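Two Arms, One Basket

The result was in a table on page four, and she had read it so often that she could have written it out in the dark. With one arm, the policy sorted the laundry well enough. With two arms it did worse. The difference held across 514 runs.

Her supervisor at Istbridge wanted an explanation before the draft went out in February. The sponsor, Tungate, wanted a different result, though their emails put it more politely.

She had spent the morning replaying failures. In most of them nothing dramatic happened. An arm reached for a shirt, stopped, drew back, and reached again. The other arm did the same on its own side. They went on like that until the clock ran out at 30 seconds, and the run was marked as a failure. The shirts stayed where they were.

"They look polite," said the man at the next desk, leaning over with his lunch.

"They can't be polite. They don't know about each other."

"Then what are they waiting for?"

She had no answer, so she wrote his question on the back of an envelope and propped it against the monitor.

The method was called Talora, after a street one of the first students had lived on. It learned from people. A person moved a pair of leader arms by hand, the follower arms copied, and the recordings became the training set. All the two-arm recordings came from two operators. She had been one of them. The other had left in the fall for a job that paid properly.

After lunch she stopped watching the failures and opened the demonstrations. She had not looked at them since they were made. Her own came first, and they were quick and a little rough. She grabbed a shirt by whatever part was nearest, and if it slid out she grabbed it again.

The other operator's were slower. In every one, before the left arm closed on anything, the right arm held still. Then the left held still for the right. It was a careful person's habit, and she remembered now how they used to stand at the bench, looking from one hand to the other like someone about to cross a road.

Half the data paused and half did not. The policy had learned both. It had learned the pause very well, and it had not learned what ended it.

She took her coat off the chair and put it back again. Then she went down to the bench and set up the shirts.

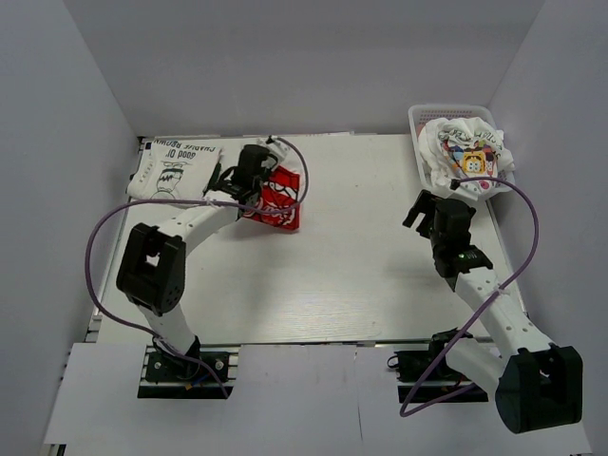 Tạ

The left gripper was down at the edge of the red one, next to the Charlie Brown shirt. The right was open in front of the basket. She stood with her hand near the stop button and did not press it.

She had cut the pauses out of the recordings and trained again overnight - a crude fix, the kind a reviewer would object to. She would have to say so in the paper. She would also have to say that half the fault was in the hands of a person who had done the job with more care than she had.

Upstairs, the envelope was still against the monitor. She would write to the other operator that evening, she thought, and ask what they had been looking for, in those seconds, before they let the arm go on.

The clock on the screen kept counting. She watched the red cloth.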